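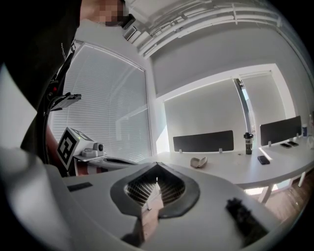
The front room at Trorkora, in bits and pieces

Posted 28th November

I keep promising people a proper gallery of the front room and then finding a reason to put it off, usually that I want to tidy first. Well, I have given up on that. It's a working room, people are in and out of it all day, and if I wait until there isn't a mug on something we'll be here until February. So this is the room as it stands, with a few words on each bit for those of you who asked where things came from and what I'd do differently (quite a lot).

For anyone new, Trorkora is the house in Wastance that Giorgia Farina and I have been slowly sorting out for eight years. She does the sensible parts. I do the painting and the writing up.

The tall window

Everybody's favourite, mine included. The window is the reason we use this room at all and it gets the best of the light from breakfast onwards. I was all for leaving it bare, and we did for the whole of our first winter, and I spent that winter moving my chair a foot to the left every half hour to get the sun out of my eyes. Giorgia let me carry on like that much longer than she needed to!

The old putty was a horror, by the way. I did the lower panes myself and paid someone for the upper ones, and I'd pay again.

The blinds

White venetians, and yes, they're shut. They are shut a lot. With the slats closed you still get a lovely soft glow when it's bright out, and the room doesn't feel gloomy the way it did with the lined curtains. I'd expected to hate them – they made me think of dentists – but I've come right round.

These are from Kiani, made to measure, 144 cm wide, and they came to 200 pounds with the fitting brackets. Measure at the top, the middle and the bottom and give them the smallest number. I measured once, at the top, and the first lot had to go back.

Cleaning them (since three of you wrote in)

An old cotton sock over the hand, slightly damp, one slat at a time from the top down. Close them one way, do that side, flip them and do the other. It takes me 30 minutes with the radio on. I've tried the little tongs with the fluffy pads and they just push the dust to the ends, where it sits and looks at you. Don't take the whole blind down and put it in the bath, whatever your aunt says. Mine did, and the cords were never the same.

The paint

Two coats of an off-white from Arico, over a great deal of filler. I had eight sample pots lined up on the sill and by the end I couldn't tell any of them apart, so I picked the one with the most left in it. The finish is the wipeable one. I'd go for that again in any room where people lean on things, and people do lean on things in here, mostly with a shoulder and usually just after I've washed it down.

If you look closely by the window you'll find the place where I ran out of one tin and started another without mixing the two. I notice it each time I walk in. Giorgia says she can't see it and I've decided to believe her.

Working in here

A lot goes on in this room and it has to cope with kit being put down, picked up and carried about. When we first moved in, the furniture was arranged as if for polite conversation, all facing the fireplace, and you couldn't get from the door to the window without turning sideways. We pushed the big pieces back against the walls one wet afternoon and left them there as a trial. That was years ago.

What I'd pass on from that: put the table where the light is, then fit everything else in round it. We had it the other way about for ages, with the best light in the house falling on a sideboard full of things we never used.

The sockets

Not glamorous, but I get more questions about these than about anything apart from the blinds. We had two more doubles put in along the window wall, at waist height instead of down by the skirting. My knees are grateful. They're handy for lamps, chargers and anything else that needs plugging in for an hour, and there's no lead trailing across the walkway for someone to go flying over (me, once, with a tray).

If you're having an electrician round anyway, ask for double what you think you need. I asked for one, Giorgia went behind my back and asked for two, and they're both full.

The cushion covers

Kanokwan Phromma made these for us and I could go on about them all day. She had a length of heavy striped cloth left over from something much grander and offered to run up a set, and wouldn't take anything for it except a tray of my marmalade buns. The zips are hidden along the bottom edge. They've been through the wash more times than I'd like to say and the stripes haven't budged.

She's promised to show me how to do the piping. I've promised to buy a zip foot for the machine first, so we'll see which of us gets there.

The draught, and what we did about it

Old tall windows let the wind in, there's no getting round it. We had brush strip fitted down both sides of the sashes and it made far more difference than I'd thought it would, especially at floor level. There's still a bit of a whistle when it blows from the east. The bottom rail of the blind used to tap against the sill on those nights as well, tap tap tap, until I stuck a couple of felt pads on the back of it. They're the kind you put under chair legs, and I can't recommend them enough.

Still to do

The ceiling needs another coat. The door sticks in damp weather and wants planing along the top, only I don't want to do it in winter and then find there's a gap come summer. And I'd love a proper shelf over the radiator, if anyone has put one up and can tell me whether it stops the heat getting out.

The kitchen is next for the gallery, once the new worktop is in. If you've a question about anything in the room, leave it in the comments and I'll get to it after the buns are out of the oven.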